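Werkstattbuch Export, Eintrag Montag

Probesendung Schweiz, Kunde Bitadeo. Weiter von letzter Woche, Stand heute früh.

300 Stück sind bestätigt, Auftrag liegt schriftlich vor. Lieferbedingung immer noch offen!! Bitadeo schreibt im Auftrag DAP, in unserem Angebot stand FCA. Muss vor der Rechnung geklärt sein, sonst stimmt der Preis nicht. Rosário Correia ruft dort an, Einkauf ist wohl nur vormittags da.

Fracht: zwei Angebote eingeholt. Lumon 856 Euro ab Rampe, Verzollung auf Schweizer Seite ist da nicht drin. Das andere billiger, aber ohne Avis und ohne festen Abholtag, kommt nicht in Frage. Bei Lumon nachfragen ob Gebühr für Ausfuhranmeldung enthalten ist oder extra. Auf dem Angebot steht nur "Abwicklung", kann alles heißen.

Warennummer: hatten im Entwurf noch die alte vom Vorgängermodell. Salvador hat nachgeschlagen, neue passt besser wegen Material. Bitte ÜBERALL ändern: Handelsrechnung, Packliste, Stammdaten. In den Stammdaten ist es schon drin, in der Rechnungsvorlage nicht. Vorlage liegt im Ordner Prurnavow, nicht im alten Ordner Ausfuhr, da bitte nichts mehr ablegen.

Ursprung. Erklärung auf der Rechnung reicht bei dem Wert, aber wir brauchen die Lieferantenerklärung von Louro. Die vorliegende ist abgelaufen. Langzeiterklärung angefordert, Antwort kam prompt, nur leider mit falscher Firmierung von uns drauf. Zurückgeschickt. Solange die nicht da ist keine Präferenz auf die Rechnung schreiben, auch nicht "vorläufig". Hatten wir schon mal, gab Ärger bei der Nachprüfung.

Verpackung: weiße Schachtel mit Fenster bleibt Favorit für den Handel, Bitadeo will das Produkt im Regal sehen. Frage ist der Transport. Fenster schwächt die Front, gestapelt vermutlich kritisch. Also Umkarton mit Zwischenlage, Schachteln stehend. Angebot für Zwischenlagen fehlt noch.
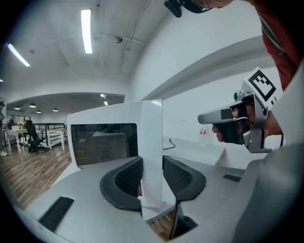
Weiße Schachtel, Fenster mit runden Ecken.

Beschriftung Umkarton: Auftragsnummer Kunde, unsere Artikelnr., Stückzahl, Bruttogewicht, Ursprungsland. Kein Werbeaufdruck außen. Text auf der Schachtel deutsch/französisch/italienisch, Italienisch fehlt komplett. Übersetzung bis Freigabe Druck, sonst verschiebt sich alles. Französisch ist da, aber im Pflegehinweis ist ein Satz doppelt.

Paletten: 4 geplant. Salvador meint drei gehen auch, wenn man höher stapelt. Bin dagegen, siehe Fenster. Lumon rechnet sowieso nach Stellplatz ab, Unterschied also nachfragen und dann entscheiden. Holz muss behandelt und gestempelt sein? Für Schweiz vermutlich nicht, der Empfänger will aber evtl. weiter versenden. Nachfragen und hier nachtragen.
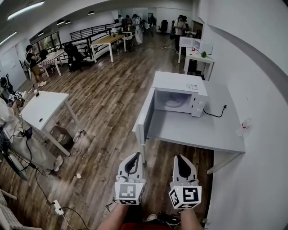
Langer Tisch an der Wand, Mikrowelle mit offener Tür.

Zahlung: Bitadeo möchte auf Ziel, wir hatten für die erste Lieferung Vorkasse gesagt. Kompromissvorschlag Rosário: Hälfte bei Auftrag, Rest bei Abholbereitschaft. Find ich gut. Buchhaltung fragt noch in welcher Währung, hab Euro gesagt, steht auch so im Angebot. Bitte dann nicht mehr dran rumdrehen, die Kalkulation hat keinen Puffer für den Kurs.

Vollmacht für Lumon: das Formular von denen muss unterschrieben zurück, direkte Vertretung ankreuzen. EORI-Nummer haben wir, steht vorne im Buch auf der Innenseite. Ausfuhrbegleitdokument kommt per Mail an die Exportadresse, NICHT an meine. Ausgangsvermerk danach gleich ablegen, den braucht die Buchhaltung für die Umsatzsteuer.

Offen:
Lieferbedingung klären (Rosário)
Lieferantenerklärung Louro, korrigierte Fassung (ich)
Rechnungsvorlage neue Warennummer (Salvador)
Italienischer Text
Zwischenlagen, Preis und Lieferzeit
Lumon: Anmeldegebühr, Stellplätze, Vollmacht
Gewicht pro Umkarton, sobald Zwischenlage da ist. Bisherige Werte in der Packliste sind geschäzt!

Nachtrag nach der Mittagspause: Bitadeo hat sich gemeldet, FCA geht in Ordnung, wollen aber trotzdem das wir Lumon buchen und die Fracht getrennt berechnen. Also eigene Position auf der Rechnung. Salvador passt die Vorlage gleich mit an. Schriftliche Bestätigung soll noch komen, bis dahin nichts rausschicken.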